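Shared cell rules: reset layout between runs, or leave it?
Cell practice > Bench arms > Two-arm cells
9 replies

rindale_lw
I am rewriting the operating rules for our two-arm bench cell and would like opinions before they go on the wall. Current draft:

1. Table layout is reset to the taped plan before every run.
2. One arm holds an object at a time, except during a declared handover.
3. During a handover the giving gripper does not open until the operator has called the grip.
4. Hand tools go back in the mesh basket or the case before power down.

Rule 3 is the one people argue over. Typical position at the call:

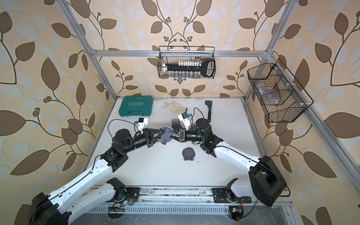 Grippers meeting at the grey holder, mid-table.

Speed is capped at 35 per cent in the shared zone. Comments welcome, particularly on 1 and 3.
Lindsay Whitelaw

hyeoh
Rule 3 is fine in teleoperation. It does not survive automation. If the release condition is a person speaking, you have no release condition once the person is gone. Write it as a measured state: receiving gripper closed, width stable, then open.

rindale_lw
Gripper width alone will pass a grip on the very edge of the part. We had that in December. The holder rotated and dropped on release.

hyeoh
Then add a short pull test. It is still a better rule than "operator calls it".

ataahua_t
Agree with Herman on 3. I disagree with 1. A taped plan gives you a cell that works on the taped plan. We stopped resetting at Brumance and wrote a keep-clear rule instead: objects may sit anywhere on the table provided the approach path of each gripper is free and nothing stands inside the base sweep. Operators found it quicker to check as well.

r_ellery
Quicker to check, harder to audit. If two runs differ I want to know whether the layout differed. With a free layout you need a still of the table logged at the start of each run, and in my experience that lapses by Saturday.

ataahua_t
So log it automatically at arm enable. No still, no enable. It is a few lines in the start script.

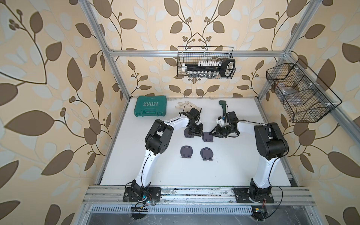 The part people miss in a keep-clear rule is soft items. Gloves in particular. A rigid stand gets knocked and you see it move. A glove finger gets pinched along with the part and the grip reading looks perfectly normal. Ours now says gloves are treated as an obstacle with a margin, or they leave the table. Same for anything with a cord.

r_ellery
Fair point on gloves. I would go further and ban them from the work surface altogether. They are PPE, they belong on a hook.

fadime_tk
Not if the gloves are one of the task objects. Some of our runs are glove sorting. Suggest "no items on the table that are not on the task sheet", which covers both cases.

Separate question on rule 2. Does a tool count as an object? On the Cluler cell we allow one arm to keep hold of a hand tool while the other moves freely, but the free arm is limited to its own half. With a long tool the reach envelope changes and the planner still has the bare gripper in it.

hyeoh
It counts. Update the tool geometry or stop the other arm. I would not accept "stays in its own half" as a control unless the half is enforced in software.

fadime_tk
It is enforced. Soft limit, checked at start up.

hyeoh
No objection then, if the limit allows for the tool length as well as the arm.

rindale_lw
Useful, thanks. Revised wording:

1. Only items on the task sheet may be on the table. Layout still logged at arm enable, enable blocked without it.
2. A held tool is an object. Tool geometry loaded before the other arm moves.
3. Release on closed and stable width plus pull test. Operator call stays as a second condition in teleoperation.
4. Unchanged.

Raelene, I have left the taped plan in as an option for comparison runs.

r_ellery
I would make it the default, but I can live with that. Rule 4 needs to say which tools go in the basket and which go in the case.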